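# 第3章 鍋と器、野菜の下ごしらえ

この章では、煮る前の準備を扱う。前章までに包丁の持ち方と計量を終えているので、ここからは食材を鍋に入れ、器に盛るまでの順序を考えていく。章末の実習では、なすとピーマンの煮びたしを作る。
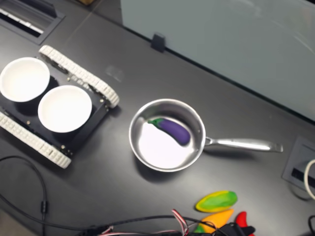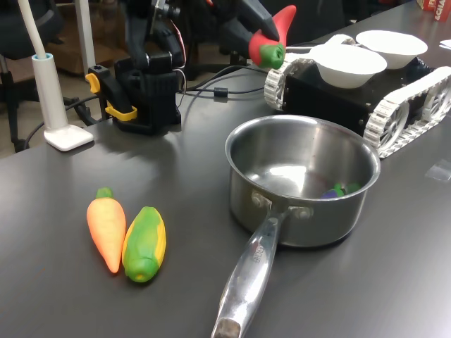
ステンレスの片手鍋、白い器が二つ、なすをかたどった模型

**問い** 野菜を鍋に入れる順番は、何を基準に決めればよいか。

**答え** 火の通りにくさを基準にする。にんじんのようなかたい根菜を先に入れ、なす、ピーマンの順に加える。同じ野菜でも大きく切れば時間がかかるので、切り方をそろえてから順番を決める。

## 3.1 この章で学ぶこと

調理の手順は、材料を洗う、切る、加熱する、盛るという四つの段階に分けられる。初めて台所に立つ人は加熱に気をとられやすいが、仕上がりの差の多くは切る段階までに生じている。大きさのそろわないなすを一度に煮ると、小さいものは崩れ、大きいものは芯が残る。

章の前半では鍋と器の選び方を、後半では野菜ごとの下ごしらえを述べる。味つけは第4章で扱うため、実習で使う煮汁の分量だけを先に示しておく。

## 3.2 片手鍋

片手鍋は、湯を沸かす、少量を煮る、汁をあたためるといった作業に向いている。柄が長いものは持ち上げやすいが、こんろの前で人の通る側に突き出すと、引っかけて倒すおそれがある。使うときは柄を横に向け、隣のこんろの火の上にかからないようにする。

ステンレスの鍋はさびにくく、酸のある材料にも使える。一方で熱の伝わり方にむらがあり、底の一部が先に熱くなることがある。煮汁が少ないときは弱めの中火にし、ときどき鍋をゆする。空のまま強火にかけてはならない。変色した場合は、酢を少し加えた湯をしばらく沸かしてから洗う。

鍋の大きさは、材料を入れたときに縁まで指二本分の余裕が残るものを選ぶ。煮びたしのように崩れやすい野菜を煮るときは、材料が重ならずに並ぶ広さがあるとよい。

## 3.3 器

煮物には、少し深さのある器を使う。平らな皿では汁が広がり、冷めるのも早い。白い器は野菜の色がはっきり見えるので、なすの紫やピーマンの緑を確かめながら盛る練習に適している。

二人分を盛るときは、器を二つ並べて、先に野菜だけを均等に分ける。煮汁は最後に注ぐ。片方を仕上げてからもう片方に移ると、残った野菜の大きさや色がかたよりやすい。

## 3.4 野菜の扱い

### なす

へたを切り落とし、縦半分に切ってから皮に浅く切れ目を入れる。切り口は空気に触れると茶色くなる。すぐに加熱しない場合は水にさらすが、長くさらすと水を吸うため、五分で引き上げて水気をふく。

### ピーマン

縦半分に切り、へたと種を除く。繊維に沿って縦に切ると歯ごたえが残り、横に切るとやわらかくなる。煮びたしでは縦に切る。赤いものは緑のものより甘みがあり、肉の厚い品種では加熱を一分ほど延ばす。

### にんじん

皮をむき、太い部分と細い部分を分ける。太い部分は縦に四つ割り、細い部分は二つ割りにしてから、同じ長さに切る。実習では使わないが、第5章の煮しめで必要になる。

### とうがらし

辛味の強い種を除き、輪切りにする。切ったあとの手で目に触れないこと。まな板と包丁は、次の野菜に移る前に洗う。

## 3.5 実習の準備

実習は二人一組で行う。材料は次のとおりである。

- なす 2本
- ピーマン 100 g
- だし 300 ml
- しょうゆ 大さじ2
- みりん 大さじ2
- 油 大さじ1

作業に入る前に、机の上から使わない道具を片づけ、鍋、器、まな板、ふきんを並べる。切った野菜は種類ごとに分けて置く。ピーマンの重さは、へたと種を除いた後で量る。除く前の重さも記録しておくと、食べられる部分の割合を計算できる。たとえば除く前が100 g、除いた後が81 gであれば、その割合は81%となる。

鍋に油を入れて中火で温め、なすを皮の側から焼く。皮の色が鮮やかになったら裏返し、だしと調味料を加える。煮立ったら火を弱め、五分たったところでピーマンを入れ、さらに二分煮る。火を止めたあとは、そのまま十分おいて味を含ませる。

実習の記録には、切った大きさ、鍋に入れた時刻、火を止めた時刻を書く。味についての感想は、盛りつけを終えてから別の欄に記入する。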